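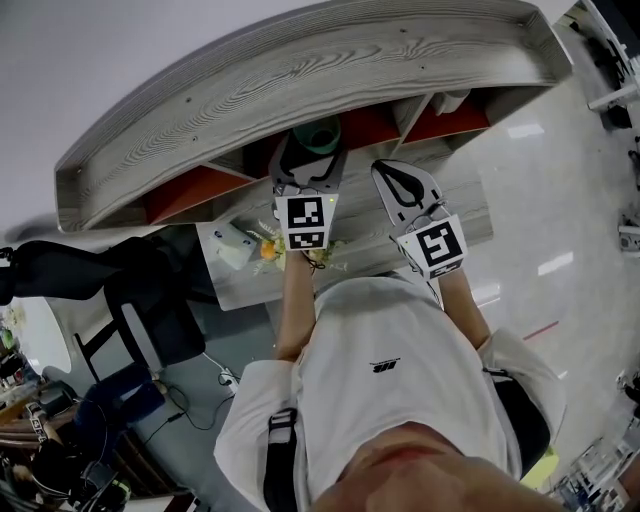
Eifion Powell wanted to know, before he'd sign off on the next bit of money, whether anyone would really use open cubbies, or whether we'd all be hunting for doors by March. Fair question! My answer is that we've had the curved shelf in the Prelletville common room for 17 weeks now and I haven't heard a single person ask for a door.

So, this is the second report on the Wiltumau grant, and I'll try to keep it shorter than the first one (sorry about that one).

The shelf is the part I'm happiest with. We went with the grey wood-grain finish in the end, with the red-orange back panels, and I know there was some back and forth over the colour. I was on the beige side myself. I've come round completely. It makes cups and bits and pieces easy to spot, and the teal-green cup looks great against it, so I've asked Skilton to quote on a few more in the same colour. The curve cost us extra and it was a pain to get through the side door, but you can reach into it from the table without getting up and that's what people asked for in the survey.

The table is a light grey, close to the shelf without being a perfect match. The sample looked warmer. I've decided I don't mind. It has a bit of a shine to it and it wipes down in no time, though you do notice fingerprints when the afternoon sun gets in.

Flowers! We budgeted for fresh ones and gave up after the first month, as they were drooping long before anyone remembered to change them. The artificial bunch has an orange bloom with pale yellow and white sprigs, and it picks up the colour of the panels nicely. It's small enough to shove over when someone needs the space. That freed up a little in the fresh flower line and I'd like to move it across to cups, if that's all right with you.

Still to do:

- Paper cups. We're going through too many. I'd like 22 proper ones so we can cut back on the paper.
- Labels for the cubbies. Sobczak sent 5 samples and I like 4 of them. The last one is in a curly font I can't read.
- Caps for the screw holes on the underside of the shelf. Small thing, but it bugs me.

We're under on furniture and a touch over on delivery. The spreadsheet is coming separately once I've found the Skilton receipt, which I had in my hand yesterday. Could you let me know about moving the flower money before the end of January? Skilton's prices go up after that.

3 comments | 8 shares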